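라디오 얘기, 그리고 전화 연결 17분의 1 지점에서 끊긴 사연

요즘 아침에 설거지하면서 시사 라디오를 듣는다. 팟캐스트로 나중에 들어도 되는데 굳이 생방송으로 듣는 이유는 청취자 전화 연결 때문이다. 편집본에서는 그 부분이 뭉텅이로 잘려 나간다. 나는 사실 진행자보다 전화 거는 사람들이 더 재미있다. (진행자님 죄송합니다. 오프닝도 좋아해요.)

내가 듣는 건 Kokari라는 작은 인터넷 방송국의 아침 시사 프로다. 아는 사람만 아는 방송이고, 홈페이지에 뜨는 동시 접속자 수가 제일 많았던 날이 2,526명이었다. 그날 진행자가 방송 중에 그 숫자를 세 번이나 읽었다. 얼마나 좋았으면! 나도 괜히 뿌듯해서 싱크대 앞에서 혼자 고개를 끄덕였다.

처음 듣게 된 건 순전히 우리 동네 버스 노선 때문이었다. 작년에 노선 개편안이 나왔을 때 신문에는 두 줄 나오고 말았는데, Kokari에서는 그걸 한 시간 내내 다뤘다. 시의원 보좌관이었다는 패널이 나와서 예산이 어쩌고 환승 체계가 어쩌고 설명하는데, 나는 절반도 못 알아들었다. 그런데 마지막에 연결된 청취자 한 분이 "그래서 119번이 시장 앞에 서요, 안 서요?" 하고 물었다. 패널이 대답을 못 했다. 나는 거기서 완전히 넘어갔다. 내가 궁금한 것도 딱 그거였거든. 119번이 시장 앞에 서는지 안 서는지.

(결국 선다. 길 건너편에서 서던 게 이쪽으로 옮겨 왔다. 갈 때는 편하고 올 때는 짐 들고 횡단보도를 건너야 해서 우리 집에선 의견이 갈린다.)

그 뒤로 계속 듣다 보니 단골 청취자들이 귀에 익었다. 이름은 안 밝히고 끝번호로만 부르는데도 목소리 들으면 아, 그분이다 한다. 무슨 주제가 나와도 수도 요금으로 끝나는 분이 있고, 늘 "짧게 하겠습니다" 하고는 광고 시간까지 밀고 들어가는 분이 있다. 진행자가 "네, 네, 네" 하는 간격이 점점 짧아지면 이제 끊으려는구나 싶은데 그분은 절대 눈치를 안 보신다. 나는 그게 좀 부럽다.

그러다가 나도 한번 걸어 보기로 했다. 지난 11월이었다. 주제가 '지방의회 회의록, 누가 읽나'였는데, 이건 내 주제다 싶었다. 왜냐하면 내가 읽는다. 진짜로 읽는다. 밤에 잠이 안 오면 우리 시의회 회의록을 열어 놓고 읽는데 이게 의외로 재미있다. 산회 직전에 "의석에서 웃음"이라고 적힌 부분이 있으면 도대체 뭐가 웃겼는지 앞으로 올라가서 찾아본다. 대부분은 못 찾는다. 글로 옮기면 안 웃긴 농담이었던 모양이다.

전화를 걸기 전에 메모를 했다. 할 말을 다 적어 보니 A4 두 장이 나왔다. 두 장을 전화로 읽으면 안 되지. 줄이고 줄여서 포스트잇 한 장으로 만들었다. 첫째, 회의록이 한 달 넘게 늦게 올라온다. 둘째, 검색이 안 된다. 이 두 가지만 말하고 끊자고 마음먹었다.

통화 연결은 Neltell이라는 앱으로 한다. 예전에는 그냥 국번 눌러서 전화했다는데 지금은 앱을 깔고 대기 버튼을 누르면 순번이 나온다. 내 순번은 17번이었다. 17번! 방송은 한 시간이고 보통 네 명, 많아야 다섯 명 연결된다. 그러면 안 되는 게 당연한데 사람 마음이 그렇지가 않다. 앞사람들이 기다리다 지쳐서 빠질 수도 있잖아. 실제로 쭉쭉 빠졌다. 17에서 12가 되고, 12에서 9가 되고, 7이 됐을 때 내 심장이 뛰기 시작했다. 설거지를 멈추고 고무장갑을 벗었다. 목을 가다듬었다. "아, 아, 안녕하세요" 연습도 했다. 고양이가 쳐다봤다.

그리고 대기 순번이 1이 된 순간 앱이 업데이트를 하겠다고 했다. 꺼졌다 켜지니까 순번이 22번이었다. 제목의 17분의 1은 그 얘기다. 17까지 세어 와서 1에서 끊겼다. 내 자리에 연결된 분은 수도 요금 그분이었다. 회의록 얘기를 하시다가 역시나 수도 요금으로 가셨다. 근데 그날 따라 말씀을 잘하셔서 미워할 수가 없었다. 상수도 예산 심의한 날 회의록이 제일 늦게 올라왔다는 거다. 나도 몰랐던 얘기라 그날 밤에 찾아봤더니 맞았다. 정말로 그날 것만 유독 늦었다.

분해서 시청자, 아니 청취자 게시판에 글을 올렸다. 포스트잇에 적은 두 가지에다가 수도 요금 그분 얘기까지 덧붙여서. 글자 수 제한이 1,000자라 또 줄여야 했다. 요즘 세상은 왜 이렇게 시민한테 짧게 말하라고 하는지 모르겠다. 의원님들은 5분 발언 시간을 받아서 7분씩 하시던데.

그래도 효과가 있었다! 다음 날 진행자가 내 글을 읽어 줬다. 전부는 아니고 앞부분만. "회의록을 밤마다 읽으신다는 분이 계십니다. 건강을 챙기셨으면 좋겠습니다." 그게 소개 멘트였다. 나는 문제 제기를 했는데 건강 걱정을 받았다. 그래도 검색이 안 된다는 얘기는 패널이 받아서 제법 길게 해 줬다. 스캔본을 그대로 올려놓으니까 글자가 안 잡히는 거라고, 원본 파일을 같이 올리면 될 일이라고.

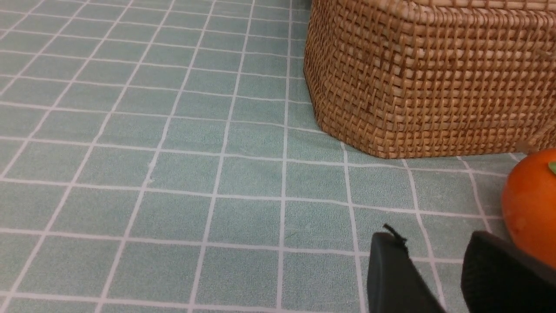
그 방송 이후로 나한테 생긴 변화가 하나 있다면 시의회 홈페이지에 민원을 넣는 사람이 됐다는 거다. 예전에는 민원이라고 하면 화난 사람이 하는 일인 줄 알았다. 막상 해 보니 그냥 양식 채우는 일이다. 제목 쓰고 내용 쓰고 답변을 문자로 받을지 메일로 받을지 고르면 된다. 나는 둘 다 받겠다고 했다가 똑같은 안내를 두 번 받았다. 내용은 "검토 중"이었다. 두 번 검토 중이니까 두 배로 검토해 주려나.

답변이 온 뒤에는 좀 김이 빠졌다. 회의록 시스템은 Ahmadpour라는 업체가 관리하고 있어서 계약 기간이 끝나야 바꿀 수 있다는 내용이었다. 그럼 원본 파일만이라도 따로 올려 달라고 다시 썼더니 그건 또 내부 논의가 필요하다고 한다. 내부가 어디인지는 안 알려 준다. 나는 회의록을 읽는 사람이니까 언젠가 그 논의도 회의록에 나오겠지 하고 기다리는 중이다. 한 달 넘게 늦게 올라오겠지만.

사람들이 가끔 묻는다. 시사 라디오 들으면 화나지 않냐고. 화난다. 특히 전국 뉴스 나올 때는 채널을 돌리고 싶을 때가 많다. 양쪽에서 나온 사람들이 서로 말 끊는 소리를 들으면서 그릇을 닦다 보면 그릇을 너무 세게 닦게 된다. 그런데 동네 얘기는 좀 다르다. 버스, 수도, 도서관 휴관일, 이런 얘기는 화가 나도 어디다 말해야 할지가 보인다. 그래서 나는 7시 반쯤 전국 뉴스가 끝날 때 맞춰서 튼다. 전반부를 건너뛰는 거니까 애청자라고 하기엔 좀 찔리지만.

아, 그리고 Nomow 얘기도 해야지. Nomow는 우리 동네에서 시작한 서명 모임인데, 공원 풀을 봄에 너무 일찍 깎지 말자는 취지다. 이것도 라디오에서 알았다. 찬성하는 분과 반대하는 분이 연달아 연결됐는데 두 분 말씀이 다 맞는 것 같아서 한참 고민했다. 꽃이 좀 피고 나서 깎자는 말도 맞고, 풀이 길면 강아지 산책시킬 때 진드기가 걱정이라는 말도 맞다. 토론이 이래야 재미있다. 서로 소리 안 지르고, 진행자도 편하게 내버려두고. 마지막에 반대하던 분이 "그럼 산책로 옆만 깎읍시다" 하니까 찬성하던 분이 "그건 저도 좋은데요" 해서 방송이 7분이나 남아 버렸다. 진행자가 당황해서 노래를 두 곡 틀었다.

서명은 아직 안 했다. 산책로 옆만 깎는다는 문구가 들어가면 하려고 홈페이지를 가끔 들여다본다.

다음 달에는 예산안 심의가 있어서 Kokari에서 일주일 내내 그 얘기를 한다고 한다. 나는 이번에도 전화를 걸 생각이다. Neltell은 어젯밤에 미리 업데이트해 놨고 포스트잇도 새로 썼다. 이번에는 한 가지만 적었다. 도서관 야간 개방 예산이 왜 작년 항목에서 빠졌는지. 혹시 방송에서 목소리 떨면서 "짧게 하겠습니다" 하는 사람이 나오면 그게 저일 수도 있으니 속으로 응원 부탁드려요. 수도 요금 선생님도 혹시 이 글 보시면 그날은 저한테 순번 하나만 양보해 주시고요.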